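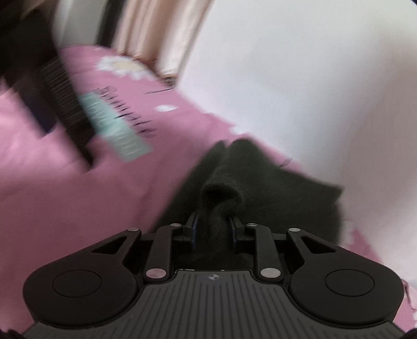 Prise d'un textile sombre entre les doigts de la pince à main.

Galerie Vurkargate : démonstrations manuelles de pliage sur lit, protocole Kela, responsable Eliseo Zepeda. L'opérateur guide la pince et le modèle apprend sur ses trajectoires. 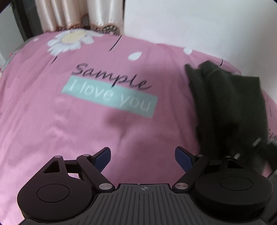
Pourquoi ne pas téléopérer un bras ?
La pince à main se passe de bras et restitue l'effort de contact à l'opérateur.

Série manches : pull noir à plat, manche droite rabattue sur le haut du corps. 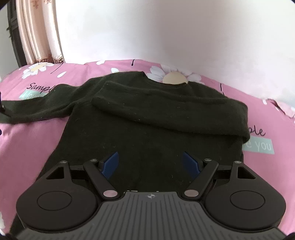 Les séquences comptent environ 300 images. Toute reprise de prise est conservée et annotée à part.

Série à deux pinces : horloges recalées avant l'export.

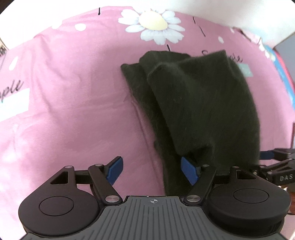

Doigt droit au contact du bas du vêtement, seconde pince à droite.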